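How I Made a Set of Little Wooden Shape Blocks (and Kept Most of My Fingertips)

13 December 2023

I promised a few of you I'd write this up after the craft fair in June, and it has taken me this long, so thank you for your patience! These are small colored wooden blocks, the kind a kid can dump out and push around and sort into piles. Some are plain (cube, cylinder) and a couple are fussier (the star, oh boy, the star). You can do the whole lot over two weekends with pretty ordinary tools, and most of that time is waiting on paint.

I'm a hobby woodworker with a corner of a garage in Tavley, so if you're a real cabinetmaker you're going to find things in here that make you wince. That's fine, leave me a comment.

What you'll need

A length of hardwood, planed on all faces. I use maple or birch.
A dowel for the cylinders, as thick as your cubes are wide, or close to it
A scroll saw or a coping saw
A miter box or a small crosscut saw
Sandpaper in 80, 120, 220 and 300 grit
Double-sided tape
Water-based paint that's rated safe for toys, in red, blue, green and yellow
Clear topcoat, also toy safe
A couple of cheap foam brushes
A flat board to work on

Picking the wood

My first set was pine, and I'm not sorry I did it that way because pine cuts like butter and I was learning. But the corners dented the first time the blocks went in a bag together, and the star lost a point inside a week. Maple is slower to cut and it will burn if you dawdle with the saw, but the edges stay crisp for ages.

You don't need to buy a nice big plank. I get my offcuts from Kvaran, a little lumber place out past the highway, where they have a bin by the door full of short ends. Ask if there's more in the back. There's always more in the back.

Check each piece for knots before you mark anything. A knot in the middle of a heart will fall out (ask me how I know) and then you have a heart with a hole in it, which is a bit sad for a toy.

Size matters here too, so please, please make them bigger than you think. If these are going anywhere near a child under three, every single block needs to be too big to swallow. You can buy a choke test tube for next to nothing. If a block fits inside, it doesn't go in the set.

Drawing the shapes

For cubes, all you need is a square stick. Rip it so it's the same in both directions, then cut it into lengths that match. I set a stop block on the miter box so I'm not measuring each one. My first few cubes were measured individually and they look like they come from different families.

Cylinders are even easier: chop up the dowel. Wrap a strip of painter's tape around where the cut goes and you'll get a much cleaner edge.

Hearts I draw on folded paper, same as making a valentine. Cut it out, unfold it, trace it. Don't make the dip at the top too narrow or you will never get sandpaper in there. I like fat hearts with a shallow dip.

And then the star. Draw a regular five-pointed one with a compass and then make it chubbier than it wants to be. Pull the inner corners outward a good bit. Skinny points look lovely on paper and snap in real life, and they're also pokey when you step on one in socks. If you only take one tip from this whole page, make it the chubby star.

I keep my templates on cereal box cardboard in an envelope. I bought a printed pattern pack from Udix once and it was nice, but I ended up redrawing half of it to fatten things up.

Cutting

Stick your paper template to the wood with double-sided tape, or trace it with a sharp pencil. Use a fresh blade. I went through a phase of squeezing every last inch out of my blades and all I got for it was scorch marks and a sore wrist.

On the scroll saw, let the blade do the pulling. Go slowly on curves, and on the star don't try to swing around the inner corners in one go. Cut into the corner, back out, then come in from the other side so the two cuts meet. It feels clumsy for the first couple and then your hands get it.

If you're using a coping saw it'll take longer but it works just as well. Clamp the wood so the shape hangs over the edge of the bench, and turn the wood as you go so you're always sawing in a comfortable direction.

Never hold a small block in your fingers while you cut it. Cut the shape from a longer piece, so you've got plenty of wood to hang on to, and free it on the last cut. I got lazy with this one time and I've got a little white scar to show for it.

Sanding (put some music on)

Okay, this is where the time goes. Start with 80 only if you have saw marks or burns, otherwise jump straight in at 120. For the flat faces, tape a sheet of sandpaper down to something dead flat and rub the block on it in a figure eight. For the edges, hold the block in your hand and just roll it over the paper until there's no sharp line left.

For the dip in the heart and the inside corners of the star, wrap sandpaper around a pencil or fold it into a little wedge. An old emery board is great too!

Then 220 all over. Then here's the trick that made the biggest difference for me: wipe each block with a damp cloth and let it dry. The grain stands up and goes fuzzy, and you knock that fuzz off with one more light pass of 220. If you skip it, your first coat of paint will raise the grain for you and it'll feel like a cat's tongue.

Brush off all the dust. I use an old makeup brush, which I'm told is disgusting, but it's very soft and it gets in the corners.

Painting

I stick to four colors. I tried seven once and the set looked like a spilled bag of candy, cute, but you couldn't sort anything. Red, blue, green and yellow are easy to tell apart from across the room and little ones learn them fast.

Thin coats. I know everybody says it, and I ignored it for a year, and all my edges had drips. Paint the top and sides, let that dry, flip, paint the bottom. I set mine on the heads of pushpins poked up through cardboard so nothing sticks. Two coats is plenty for the red, blue and green. Yellow is a menace and always wants one more.

Between coats, go over everything very lightly with the 300 grit. You're just taking the nibs off, so use hardly any pressure. Watch the corners, they'll go through to bare wood before you notice.

I've used the Stisen milk paint and also a plain acrylic from the hardware store. The milk paint has a softer look, the acrylic wears better. Whichever you pick, read the label for the cure time as well as the dry time. Dry to the touch and fully cured are very different things, and a set that goes into a box too early will weld itself into one lump. I give mine 9 days in the spare room with the door shut.

Laying them out

Once they're cured I put the blocks out on a plain wooden board to look them over before the topcoat. Pale wood is best for this. On my dark bench I miss all sorts of things, and on something light the colors pop and every drip shows up.

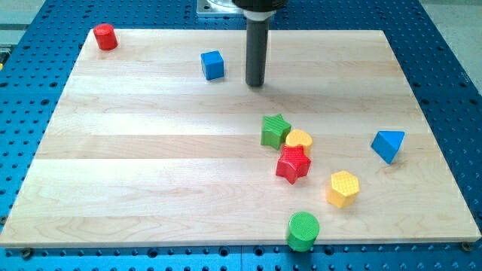 Spread them around a bit and leave a few standing up, then crouch down so you're looking across the tops. Thin spots in the yellow show up right away from that angle. So do fingerprints. Anything that needs a touch-up goes to one side and gets another coat, and the rest are ready to finish.

Try pushing them together, too. Two painted faces shouldn't grab each other when you slide them apart. If they do, they need more time, so put them back in the spare room and go find something else to do.

Topcoat

One thin coat, let it dry, a whisper of 300 grit, then a second coat. Matte or satin is my preference. Gloss looks great on day one and then shows every scratch.

A few odds and ends

For washing, use a damp cloth and dry them straight away. Don't soak them, and keep them out of the dishwasher, where the wood swells and the paint lets go in sheets.

Save your offcuts from the dowel. Sliced thin, they make good counters for board games.

If you're selling them, look up the toy safety rules where you live before you take a single order. There's testing and labeling involved and it does cost money. I mostly give mine away, so I'm not the right person to walk you through it.

Next up I want to try a half moon and maybe a chunky arrow. If anyone has a good way of clamping curved pieces while you sand them, tell me in the comments, I'm all ears!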